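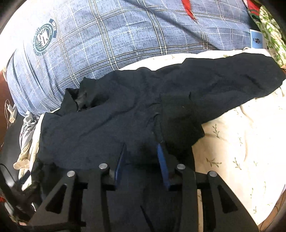
Week 5 handout: Planning and paying for a handheld gripper kit

Okay, last week we talked about what the data is for. This week is the part everybody wants to skip, money! I've put my notes here more or less in the order I'll say them, so you can scribble in the margins and argue with me in the second hour.

Start with the task, then shop

Your project sheets all say some version of "handling clothes at home." That's a fine topic but it's not something you can price. Before you open a single catalog, write down one garment, one surface and one motion. A navy knit on a patterned bedsheet, picked up at a fold, say. Now you can ask sensible questions. How far do the fingers have to open? How much grip do the pads need on a soft knit? Is there enough contrast between a dark garment and dark fingers for your camera to tell them apart? (I like blue pads for that, but it's a taste thing as much as anything.)

A bed is a pretty demanding place to work, by the way. The sheet gives when you press on it, there are pillows and cables and labels everywhere, and dark fabric swallows light. If your plan only covers a bare table, your budget will be too small.

What goes on the sheet

I want to see these lines, in this order:

1. The gripper itself, frame plates, linkage and pins.
2. Finger pads, plus spares. Always spares.
3. Camera, lens and mount.
4. Storage, meaning cards and a drive to copy them onto.
5. Garments and bedding.
6. Operator hours.
7. Repairs.

Most first drafts have the first, third and fourth lines and nothing else. Line 6 is the big one. People price the tool down to the last screw and then treat the hours of the person holding it as free. They aren't free, and in week three of collecting you'll find out how tired a wrist gets.

A worked budget

Let's say the department gives you $800 per kit. I've seen three ways of spending it.

Buy the Asero kit complete for $700. That leaves $100 for pads, cards and everything else, and it's gone by Friday. On the plus side you're collecting on day one.

Buy the Tolulum plates and linkage and add your own camera. Cheaper up front, but you pay in evenings. Somebody has to line up the joints so both fingers close evenly, and that somebody should be on the budget too.

Share one Asero kit between two teams and put the other team's money into hours and repairs. I used to be against this one and I've come around to it – the kit sits in a drawer more than you'd think. You do need a written calendar, though, and you need to agree ahead of time who pays when it's dropped.

For spare pads I use Callevis, mostly out of habit. Get at least two pairs per kit. Rubber picks up lint from knits and stops gripping the way it did when you started, and then your early clips and late clips don't match.

Lead times

Order in February if you're collecting in spring. I'm serious. Purchasing needs its signatures, the supplier needs its own sweet time, and one missing connector can hold up a whole kit. Put the order date on your plan next to the price.

Renting

Tichý will rent by the week. Good for a pilot, poor for a whole semester – do the sum both ways and show me both. If the rental comes out cheaper over 5 weeks, rent! You won't hurt my feelings.

For next time

Bring one page with your garment, surface and motion at the top, the seven lines filled in, and one line you'd cut if I took $100 away from you. I will take $100 away from at least one team.

Course notes, updated 28 July 2019 | Questions: use the course mailbox | All rights reserved | Back to top

Comments

laundryday: We did the sharing option last year. It worked fine, but make the calendar before the kit arrives and not after.

mk_second_section: Does bedding have to be bought new, or can we bring ours from home?

Reply from the instructor: From home is fine, put it down as zero dollars and still list it. I want the line there.

pinsandplates: Went with the Tolulum parts. Lining up the joints took us a whole weekend, so please believe the bit about evenings.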